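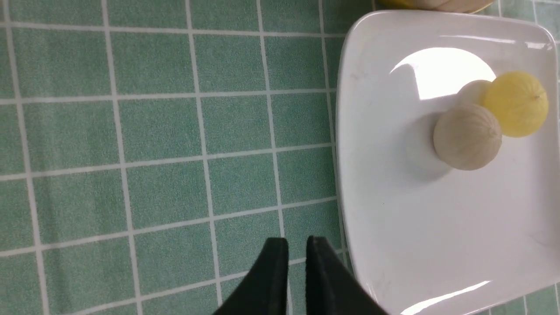
Three small fruits on a square plate, with the gripper close by. Open day at the Pranevine lab, Prukcombe.

I have been to my share of robot shows, and most of them leave me cold. There is music, there is a stage, a machine does a backflip or pours a beer, and then everyone is moved along to the gift shop. So I want to put in a good word for the open day at Pranevine, where I spent most of a morning watching a two-fingered gripper deal with a plate of fruit, and came home happier about robots than I have been in years.

The lab is on the second floor of the old Edosus building in Prukcombe, up a staircase that smells of floor wax. They let people in by groups of 10, and my group got a bench, a screen showing what the wrist camera sees, and all the time we wanted. No host with a headset! Just the people who work there, in the clothes they work in, answering whatever they were asked.

And what a thing that wrist camera view is. You look down past two black fingers at a round fruit on a glossy white plate, and all at once you understand the problem. The plate throws the ceiling lights straight back at you. One fruit hides half of another. A pale fruit on a white plate is hard enough for me to judge, and I have had eyes all my life. A kid next to me said "it can't see the back one," and she had just put her finger on something that people spend whole careers on.

This is my argument, really. A demonstration should let you see the hard part. The stage shows are built to hide it, and I think they do real harm, since people go home believing the robots are nearly finished and then feel cheated when one can't clear a table. At Pranevine the hard part was right there on the bench. The staff told us they had logged 288 tries at this one task since August, and they were as glad to talk about the misses as the good ones. I asked what counts as a miss and got a seven-minute answer, with a drawing on the back of a Honkanen parts invoice. I loved it.

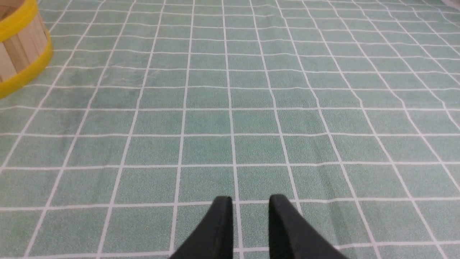
I also liked how homely it all was. A checked green cloth, a little basket with yellow bands, the kind of stuff you'd take on a picnic. A friend who teaches shop told me later that he found this silly, and that a serious lab would use steel blocks with bar codes on them. I think he has it backward. Steel blocks are easy on the machine. Cloth wrinkles, and so do the lines printed on it, and any house you ever send a robot into is going to be full of things like that.

My complaints are small. Seventeen chairs would have been nice where there were none, and the sign at the street door is easy to miss – I walked past it twice. The talk on safety could have been longer too. Someone asked what happens if you put your hand in the way, and the answer was fine but quick, and I'd have liked to see it shown.

Go if you can. They are running another one on 9 Jun 2021, free, and you sign up by calling the front desk. Bring a kid who asks questions, and stand where you can see the screen.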